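Jorkcombe workshop notebook, 5 March 2026

Morning all (well, morning when I started this!). Spent most of it on the sectional timing gear for the home straight, and I want to get it down before I forget which bits I changed. Fluron, the grey mare who is kind enough to wear our test saddlecloth, went 658 metres up the all-weather with Mitra Moradi's new tag on, and the finish beam picked her up cleanly. The second beam missed her altogether, and then missed Shawky too when he came by two lengths behind, so I don't think we can blame the horse. 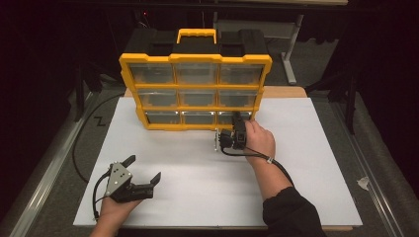
2 min read

Aatos Suominen reckons the bracket has sagged over the winter, and I'm inclined to believe him, as he put it up in August and was never happy with the post. I've raised it by 30 mm for now. Fimum goes over the longer trip tomorrow, all 1,097 metres of it, ground permitting, and if we get a full set of splits I'll be a very happy soul.

Mitra, could you keep the old tag charged as well, please? I'd like both on the same cloth for one gallop, just to see how far apart they read. Girth sleeve still wants restitching.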